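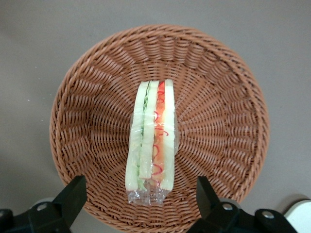
One of our regulars once told me you could hear Pondville Language School before you could see it, and she's right, you can, especially on conversation nights when both windows are open and the beginners are shouting numbers at each other.

So, hello! I run the place. I started it in 2000 with one rented room over the Kleinschmidt bakery and a box of second-hand grammar books (the smell of bread coming up the stairs did a lot for attendance, I'm sure of it). We moved to Hondholm Lane when the room got too small, and we've been on the first floor there ever since. Same blackboard, though. I carried it over myself and I won't hear a word against it.

We teach Spanish, Italian, German and Portuguese to grown-ups. Most people who come to us did a bit of a language at school, hated it, and then fell for a place on holiday or married into a family who talk very fast at dinner. I was much the same! I failed my first Italian exam so badly that the teacher wrote "oh dear" on it, and I've still got the paper in my desk.

There are 26 evening classes this term, and we keep them small so that you can't hide at the back. You'll talk from the first night, even if all you can say is your name and that you'd like a coffee. We don't set tests. We do set homework, and yes, I do ask about it.

Lunchtime classes run as well, 35 minutes each, and you're welcome to eat while you conjugate. On Thursdays we read aloud from Jivia, our own little magazine, which is written by students and is full of mistakes we've all grown fond of.

If you'd like to try a class, ring or just come up the stairs. The first one's free, and the door sticks, so give it a good push.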